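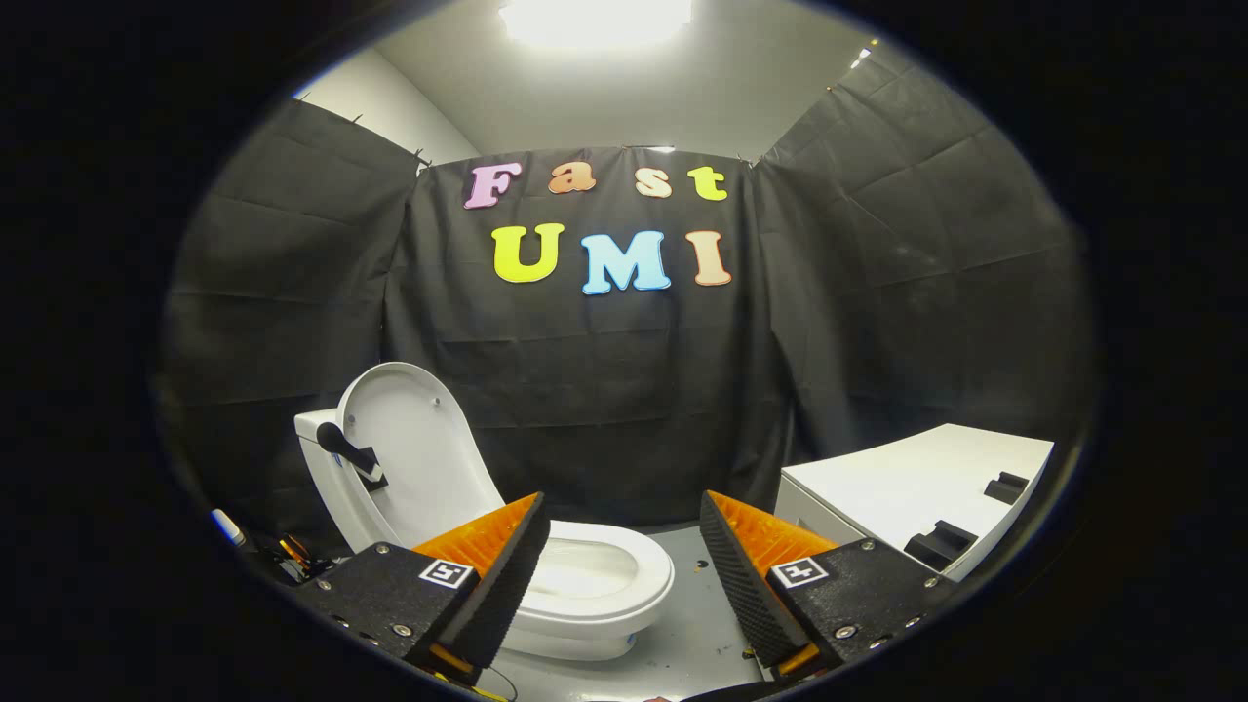 Payment plan shows past due after consolidation

Status: Closed
Opened: 8 Jan 2020
Product: Uver loan servicing, borrower portal
Lender: Nonilside

Problem as reported

Borrower combined two store cards and a personal loan into one Nonilside consolidation loan. New balance is $1,249. First payment went through, but the portal shows the account as past due and has added a late fee of $11. Borrower has the bank confirmation and wants the fee taken off before anything goes to the credit bureaus.

First checks

Payment of $52 is in the bank feed and matches the plan amount. It is not on the new loan. Searched by confirmation number and found it sitting on the old personal loan, which has a zero balance and should not be taking payments.

Asked borrower which account number was used. They used the one saved in their bank's bill pay — the old one. The welcome letter from Nonilside gives the new number on page two only.

Tried

Moved the payment by hand to the new loan. Portal took it but kept the past due flag. Logged out and back in, same result. Ran the nightly status job for this one account. Flag still there.

Cause

The payment was moved with today's date instead of the date it was received. Uver counts the grace period from the posting date, so it still looked late. The Prasar import does keep the original date, but the manual transfer screen does not copy it over.

Fix

Reversed the transfer and entered it again with the received date filled in. Flag cleared after the status job. Fee reversed, balance checked against the Ham ledger and it agrees. Nothing had been sent to the bureaus.

Told borrower to change the account number in bill pay before the next due date. They confirmed it is done.

Follow-up

Closed accounts should reject payments or send them to the suspense queue. Separate ticket opened for that. Until it is fixed, check the received date on every manual transfer — the field is blank by default.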